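Module 4: Moving Parts in Handheld Devices
Handout for Session 3: Hinges, Folds and the Life of a Display

Purpose of this handout

These notes accompany the third session of the module and should be read before the seminar. They deal with the hinge and the folding display as a single mechanical system. Students who missed the previous session should first read the handout on rigid housings, as the terms used there (chassis, bezel, stack, neutral plane) are taken as known.

The notes do not replace the set reading. Where they differ from the laboratory manual on a point of procedure, the manual is to be followed.

1. Why a display can bend

A conventional phone display is built on glass that is thick enough to be stiff. A folding display replaces this with a plastic film, or with glass thin enough to flex, and places the light-emitting layers upon it. The touch sensor, a polarising layer where one is used, and one or more protective films are bonded on top. A backing plate, often slotted or patterned along the fold, supports the whole from beneath.

When a layered sheet is bent, the material on the outside of the curve is stretched and the material on the inside is compressed. Between the two lies a plane at which there is neither stretching nor compression. This is the neutral plane. The designer's main task is to place the most fragile layers as close to it as possible.

For a single uniform sheet, the strain at the surface is approximated by

strain = t / 2R

where t is the thickness of the sheet and R is the radius of the bend measured to the neutral plane. Halving the thickness therefore halves the strain, and so does doubling the radius. The formula should be used with care on a real display stack. Soft adhesive between the layers allows them to slide slightly over one another, so that the stack may have several neutral planes instead of one.

2. Inward and outward folds

In an inward fold the two halves of the display face each other when the device is closed. The surface is protected from keys, coins and grit, but the bend must be tight if the closed device is to be thin. A second, smaller display is usually needed on the outside.

In an outward fold the display wraps around the outer edge of the closed device. The radius can be more generous and no second display is required. The surface is exposed at all times, however, and the edge of the fold is the part most likely to strike the ground.

Students are asked to note that the two arrangements place opposite demands on the protective film. In the inward fold the film is compressed and may buckle. In the outward fold it is stretched and may crack.

3. The hinge

A plain door hinge turns about one fixed axis. Fitted to a folding phone, it would pinch or stretch the display each time the device was closed. The hinge must guide the two halves so that the length of the path followed by the display remains constant throughout the movement.

Three types are considered in this module.

Geared twin-axis hinge. Each half turns about its own axis, and small gears keep the two in step. The type is well understood, but play in the gears can allow one half to lead the other.

Linked hinge. A chain of short segments spreads the bend over a wider area. It gives a gentle curve and adds thickness and weight.

Teardrop hinge. Supporting plates move away from the display as the device closes, leaving a cavity in which the film forms a loop wider than the gap between the halves. The crease is shallower when the device is open. The cavity must be kept free of dust.

Most hinges also include a cam and spring so that the device will hold a partly open position. The torque supplied by this arrangement falls with wear, and it should be measured separately from the condition of the display.

4. Worked case: the Bisia and Longo units

Two teaching units are held in the laboratory. The Bisia unit has an inward fold and a geared hinge. The Longo unit has an inward fold and a teardrop hinge. Both are run on the Barkau folding rig, which opens and closes a device at a set rate and stops if the resisting torque leaves a chosen range.

In the December run the Bisia unit completed 651 cycles before the rig stopped. Inspection showed no fault in the display. A retaining screw in the hinge had loosened, which raised the torque beyond the upper limit. The screw was refitted and the run was started again from zero.

The Longo unit completed 1142 cycles and was then withdrawn for inspection. A faint line was present along the fold under angled light, and the hinge torque was within range.

Neither result should be read as a statement of service life. The runs were short, only one unit of each type was used, and the temperature of the room was not controlled. In the written report, students should say what each run shows and what it leaves open.

5. Judging the crease

The crease is assessed in two ways. The first is by measuring its depth with the Taltine profile gauge, following the procedure in the manual. The second is by eye. Visual assessment is less exact, but it is closer to the experience of the user and remains part of the coursework.

The following order is to be kept for the visual assessment.

Open the device fully and allow it to rest flat on the bench.

Clean the surface with the dry cloth provided. Liquid cleaner must not be used on the protective film.

Set the brightness to its middle value and switch off automatic adjustment.

Display the plain white field, then the plain grey field, and record whether the crease can be seen from directly in front.

Return to the plain white field and repeat the observation from the left and from the right. 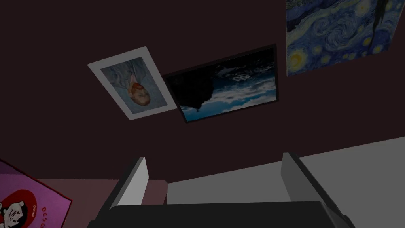 Switch the display off and examine the surface by reflected light. Record the position and extent of any line, using the grid on the answer sheet.

Close the device, wait for the interval stated in the manual, and repeat the assessment once.

Two observers should work separately and compare their records only when both are complete. Where they disagree, both records are to be submitted.

6. Sealing and dust

A sliding or folding joint cannot be sealed in the same way as a rigid housing. Designers instead combine several partial measures: brushes at the ends of the hinge, water-repellent coatings on the circuit boards, and separate seals around each half of the device. The hinge itself may be left open to water, provided that its metals and lubricants are chosen accordingly.

Dust is the harder problem. A single hard grain trapped beneath the display can form a raised point, and repeated folding will press it into the film from behind. The teaching units must be kept in their covered trays when they are not in use.

7. Coursework

Each student is to submit a report on one of the two teaching units. It should contain a labelled drawing of the hinge, a calculation of surface strain using the thickness and radius given on the unit's data card, the visual assessment sheet, and a discussion of the limits of the test.

The report should not exceed 2000 words, excluding tables and drawings. Calculations should be set out in full, with units at each step. Reports are due on 29th April and are to be handed in at the department office.

Questions for the seminar

Why does a softer adhesive reduce the strain in the outer layers, and what disadvantage might it bring?

In what circumstances would an outward fold be the better choice for a device used outdoors?

What change to the rig would allow hinge wear and display wear to be studied separately?

Reading for the next session

Laboratory manual, sections on rollable displays and on motor-driven extension. Students should bring the completed strain calculation with them.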